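동호회 회원 명부, 개인정보 처리 기준에 맞게 정리하는 방법

회원 가입 신청서를 받는 동호회나 소규모 협회라면 이름, 전화번호, 이메일 정도는 보관하게 됩니다. 회원이 수십 명일 때는 엑셀 파일 하나로도 관리가 되지만 몇 년 지나면 탈퇴한 사람의 연락처가 그대로 남고, 같은 명부가 임원들 컴퓨터에 제각각 저장되어 있는 경우가 많습니다. 이 글은 Dundolham 공작 동호회에서 회원 225명의 명부를 정리한 순서를 그대로 적은 것입니다. 명부 관리에는 Estix를 썼지만 일반 스프레드시트로도 같은 작업을 할 수 있습니다.

준비물
- 현재 쓰고 있는 회원 명부 전부(종이 신청서 포함)
- 가입 신청서 양식
- 회칙 중 회원 자격과 탈퇴에 관한 조항

1단계. 흩어진 명부 모으기
먼저 회원 정보가 어디에 있는지 목록을 만듭니다. 총무 컴퓨터, 공용 메일함, 단체 대화방에 올린 파일, 행사 때 받은 참가 신청서까지 모두 적습니다. 우리 동호회는 일곱 군데에서 명부가 나왔습니다. 파일 이름, 마지막 수정 시기, 가지고 있는 사람의 직책을 표로 적어 두고, 이 단계에서는 아무것도 삭제하지 않습니다.
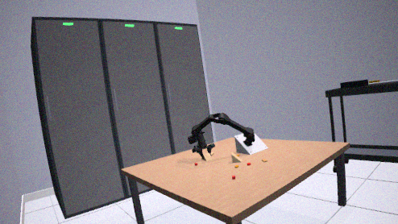 작업대와 검은색 로봇 팔

2단계. 항목별로 목적 적기
명부의 열 제목을 하나씩 적고 옆에 사용 목적을 씁니다. 전화번호는 모임 일정 변경 안내, 이메일은 총회 소집 통지와 회비 안내, 이런 식입니다. 목적을 쓸 수 없는 항목은 수집을 중단할 후보로 표시합니다. 우리 명부에서는 직장명과 생년월일이 여기에 해당했습니다. 연령 구분이 필요한 대회가 있다면 대회 신청 때 따로 받으면 됩니다.
주민등록번호가 적힌 옛 신청서가 나오면 따로 빼 두고 먼저 처리합니다. 법령에 근거가 없으면 보관할 수 없는 정보입니다.

3단계. 보유 기간 정하기
항목마다 언제까지 보관할지 정합니다. 탈퇴 회원의 연락처는 탈퇴 처리와 회비 정산이 끝나면 삭제하는 것으로 했습니다. 회비 납부 내역은 회계 자료라서 회칙에 따라 5년 동안 보관하되 이름과 금액, 납부일만 남깁니다. 단체의 성격에 따라 적용되는 법령이 다를 수 있으니 법인이나 비영리 민간단체로 등록된 곳은 관할 기관에 확인하십시오.

4단계. 동의서 문구 고치기
가입 신청서에 다음 내용이 모두 들어 있는지 봅니다.
- 수집하고 이용하는 목적
- 수집하는 항목
- 보유 및 이용 기간
- 동의를 거부할 수 있다는 사실과 거부할 때의 불이익
필수 항목과 선택 항목은 동의란을 나눕니다. 행사 홍보 문자처럼 회원 관리와 직접 관계가 없는 연락은 선택 동의로 받아야 합니다. 명부를 외부에 넘기는 경우도 동의란이 따로 필요합니다. 예를 들어 재료 공동구매 때 Woleck에 배송 주소를 전달한다면 받는 곳, 받는 곳의 이용 목적, 넘기는 항목, 보유 기간을 적습니다.
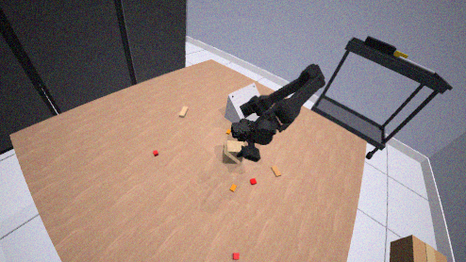
5단계. 새 명부 만들기
새 파일에는 2단계에서 목적이 확인된 항목만 옮깁니다. Estix에서는 다음 순서로 합니다.
1) 새 명부를 만들고 '회원번호' 열을 기준 열로 지정합니다.
2) 기존 파일을 CSV(UTF-8)로 저장해서 불러옵니다. 한글이 깨지면 인코딩을 다시 확인합니다.
3) 회원번호가 겹치는 줄을 찾아 수정 시기가 늦은 쪽을 남깁니다.
4) 탈퇴 회원은 별도 목록으로 옮기고 삭제 예정 월을 적습니다.
회원번호는 1000번부터 다시 매겼습니다. 전화번호를 회원번호로 쓰던 방식은 없앴습니다. 전화번호 앞자리 0이 빠지는 문제는 해당 열을 텍스트 형식으로 바꾼 뒤 다시 불러오면 해결됩니다.

6단계. 열람 권한과 옛 파일 정리
명부 전체를 볼 수 있는 사람은 회장과 총무로 한정하고, 행사 담당자에게는 해당 행사 참가자의 이름과 연락처만 줍니다. 파일에는 암호를 걸고 암호는 파일과 다른 경로로 전달합니다.
새 명부가 맞는지 확인한 다음 1단계의 표를 보면서 옛 파일을 지웁니다. 휴지통과 메일 첨부파일, 클라우드의 이전 버전도 같이 비웁니다. 종이 신청서는 세단기로 파쇄하고 표의 비고란에 처리한 달을 적습니다.

7단계. 회원에게 알리기
정리가 끝나면 바뀐 내용을 회원에게 알립니다. 우리는 7월 정기 안내 메일에 넣었습니다. 단체 메일은 반드시 숨은 참조로 보냅니다. 안내문에는 보관 중인 항목, 열람과 정정, 삭제를 요청하는 방법, 담당 직책과 연락처를 씁니다.

임원이 바뀔 때는 인수인계 목록에 명부와 암호 변경을 넣고, 전임자 컴퓨터에 남은 사본을 지웠는지 확인란을 둡니다.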